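How to Clean and Place a Metal Wire Rack Against a Painted Wall

Updated December 2023

Wire racks collect dust and grease along the rails, and they leave marks on the wall when they are pushed up tight against it. This guide covers cleaning the rack, checking the wall behind it, and putting the rack back so it stays put. Plan on 83 minutes if the wall needs touch-up paint, and less if it doesn't.

What you need

Two soft cloths
A bucket of warm water with a little dish soap
An old toothbrush
Painter's tape
A small level
Stick-on felt or rubber pads
Matching wall paint and a small brush, if needed

Step 1. Empty the rack

Take everything off, starting at the top. Don't move a loaded rack. The Kirkegaard we use in the Trostport pantry weighs 28 pounds empty, and one person can handle that. If yours is heavier or taller than you are, get help.

Step 2. Pull it away from the wall

Lift the rack and carry it out far enough to get behind it. Dragging it can scratch the floor. Lay down an old towel if you have to set it on hardwood.

Step 3. Clean the metal

Wipe the thick rails first with a damp cloth, then go along the thinner wires. Use the toothbrush at the corners and wherever two wires cross. Skip steel wool and scouring powder on dark finishes. Dry the rack right away with the second cloth and leave it to air for 20 minutes.

Step 4. Check the wall

Wipe the wall with a barely damp cloth. Many marks come off with soap and water. For any that stay, wait until the wall is dry and dab on a thin coat of paint. Small bumps can be sanded flat first. Let the paint dry for as long as the can says before you put anything near it.

Step 5. Put the rack back

Stick the pads on the back of the top rail, one near each end. Buto pads hold well on round bar. Flat foam tape tends to peel. Set the rack in place, put the level on the rail, and adjust the feet.

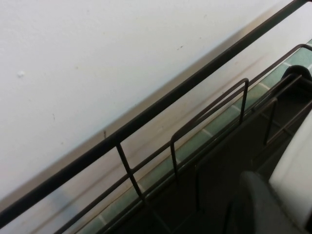
Dark top rail beside a white wall, with the thinner wires below it.

Look along the rail from one end. The gap to the wall should be even. If it widens, shift the feet on that side and check the level again.

Step 6. Reload

Heavy items go on the bottom shelf. Keep tall boxes from leaning on the wall. On the older Grungate racks, the shelf clips can work loose, so press each one down before you load that shelf. Wipe the top rail again in March.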